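Dropped dishes and the Plilton kitchen trial: your questions
Updated 5/5/25

We have had a lot of mail since the grip fault at the Plilton test kitchen was made public. The answers below come from the tenants' newsletter desk. We don't work for Brasance, who built the robot, or for Muleo, who wrote the software that runs its hands. Where we have only their word for something, we say so.

What went wrong?

In December the robot let go of a dish while moving it between the counter and the dishwasher. The right hand opened when it should have stayed closed. The dish broke on the floor. It kept going as if it still had hold of something, lowered an empty hand to the rack, opened it, and reported the job as done. That last part bothers us more than the broken dish.

How often did it happen?

Brasance's own log lists 1265 pick-ups over the trial and 52 drops. The company calls this "within expected limits for a trial." We asked who set the limits and when. We are still waiting for that answer.

Was anyone hurt?

No. A resident was in the next room. There was no rule at the time about keeping people out of the kitchen during a run, and we think there should have been.

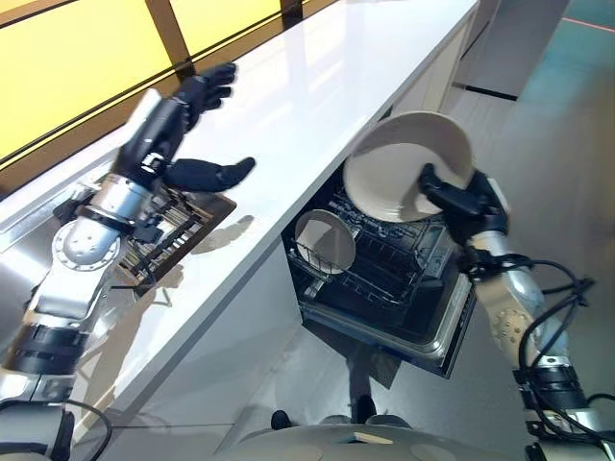 2 min read

What kind of job does it do in the kitchen?

Dishes, mostly. Bowls are the usual load, and the big ones are where the trouble is. The hand takes a large bowl by the rim, with the thumb pressed on the inside, and brings it over the open dishwasher. Anyone who has carried a heavy bowl by one edge knows how it wants to twist. Brasance says the grip is strong enough. Maybe so, but most of the 52 drops were bowls.

What was the cause?

It depends who you ask. Muleo says a loose connector at the right wrist cut the signal for a moment, and the hand opened because it had no fresh order to stay shut. Brasance says the connector was fine when they checked it and the software gave up too soon. Both could be true. A hand that opens when it loses its signal seems like a poor choice whoever made it.

Has it been fixed?

There was an update, and the right wrist connector was replaced. The hand is now supposed to hold its last position if the signal drops out. It then ran 200 pick-ups with no drops, according to Brasance. Those were done by its own staff, on its own schedule, and we have not been told how many were large bowls. We would like to see the same test run by somebody with nothing to sell.

Does it know when it has dropped something?

Better than before, we are told. The new version checks whether the hand is still gripping before it marks a dish as loaded. We asked whether it also stops if there is broken china on the floor. The reply talked about "ongoing improvements" – which we take as a no.

Can I be in the kitchen while it's running?

Please don't. The rule since the fault is that the door stays shut and nobody goes in until both arms are parked. If you have to go in, hit the red stop button by the door first. Be aware that the stop button freezes the arms where they are. It does not make the robot put anything down, so keep clear of whatever it's holding.

What about knives and glasses?

Not allowed in the trial. Paju, the firm that inspects the building, asked for this in writing and got it. Please don't leave either on the counter or in the sink before a run.

Who pays for broken dishes?

Brasance, if the dish belonged to you and the run was logged. Keep the pieces if you can do it safely, and write down the time.

Will the trial go on?

For now, yes. Paju has asked for the full fault report from both companies. What we've seen so far is a summary, and it's thin – there's no timeline and no mention of the false "done" message. We will add to this page when the full report reaches us.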